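The Long Shelf Life of the Plain White Egg

An egg begins to lose weight as soon as it is laid. Water vapor leaves through the pores in the shell, air moves in to replace it, and the pocket at the blunt end grows. Most of what a packer does between the henhouse and the store is meant to slow that exchange. 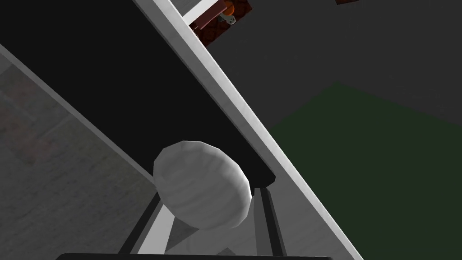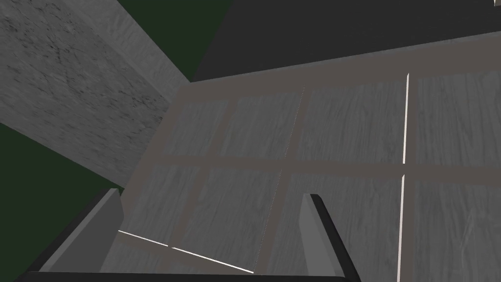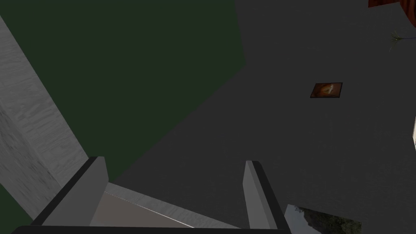
The exchange rate depends on temperature, humidity and the condition of the cuticle, a thin protein layer that the hen deposits last. The cuticle plugs the pores. Washing removes part of it, and a washed egg therefore has to be kept cold from that point on. An unwashed egg with its cuticle intact tolerates a pantry shelf for longer, though the white still thins with age.

Leonie Nägeli manages the grading floor at Phetsri, a packing cooperative with 37 member farms. Her main instrument is the candling lamp. A bright light behind the shell shows the depth of the air cell, the position of the yolk and any hairline cracks. "A crack you can see in daylight is easy," she says. "I care about the ones that open up in the truck."

Cracks form mostly at transfer points, where eggs roll from one belt to another or meet the egg ahead. Phetsri rebuilt six of these transfers in July, lowering the drop height and adding brushes to take speed off the roll. The carton matters too. Molded pulp absorbs a little moisture and gives under load, while clear plastic holds its shape but lets condensation collect when a cold carton enters a warm room.

Sweating is the problem that retailers handle least well. Water on the shell can carry bacteria inward through the pores, and a second chilling draws it in further as the contents contract. Nattawut Boonchu, who plans deliveries for the grocery chain Nollow, has his drivers log the temperature at each dock. His stores keep eggs at the back of the case, away from the door.

Shell strength is set earlier, on the farm. Older hens lay larger eggs with much the same amount of calcium, so the shell is spread thinner. Nkrumah Antwi keeps 600 hens and puts out coarse oyster shell in the late afternoon, ahead of the night hours when most of the shell is formed. He moved to the coarse grade after a summer of soft shells – heat makes hens pant, which changes their blood chemistry and leaves less carbonate for the shell gland.

For the home kitchen, the old float test remains usable. A fresh egg lies flat in a bowl of water, an older one stands on its point, and a very old one floats. The test measures the air cell and says nothing about bacteria.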